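How Do You Look After a Robot With Two Arms?

A page for curious readers from the Savordale workshop

If you have ever had to clean out a hamster cage, or pump up a bike tire, or wipe the crumbs out of a toaster (with a grown-up, and with the plug out!), then you already know something about looking after a robot. Robots need looking after too, and the two-armed kind needs it twice over, one side and then the other.

In our workshop the day begins at eight in the morning, before the arms have moved at all. Fabian Ortner goes first, and he starts with his eyes. He looks along each arm from the bottom up to the fingers, the way you might look a pony over before a ride. Are the cables hanging in nice easy curves? A cable has to bend every time the arm bends, so it needs some slack, like the extra string you leave when you tie up a balloon. If it is pulled too tight it can wear out, and then the arm may stop in the middle of a job.

After that come the screws. Little screws hold the gripper parts together, and all that moving back and forth can shake them loose over time. Fabian turns the power off and tries each one gently with a small screwdriver. He never squeezes hard, as the housing around them is plastic and plastic can crack.

Then the arms get their warm-up. They stretch out, fold back, and open and close their fingers 40 times, slowly, while Tín Vi listens for clicks or scrapes. She says a happy joint sounds like a cat who is nearly asleep. Last of all they practice on everyday things, like a phone and its box, which are smooth and slippery and a very good test of careful fingers.
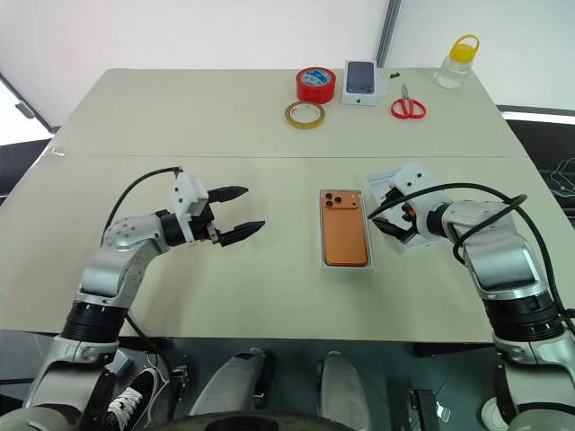
What happens if the two arms bump into each other?

The arms stop, and a person comes to check them before they start again. The computer feels the bump as a sudden push that it wasn't expecting, and it tells both arms to hold still.

Every 200 hours of work there is a bigger checkup, and we do that one in pairs. The fingertips come off and get wiped with a soft cloth, and if the points are worn down we put on new ones. Our new ones come from Zetstead in a padded envelope, and there is always a bit of an argument over who gets to pop the bubbles.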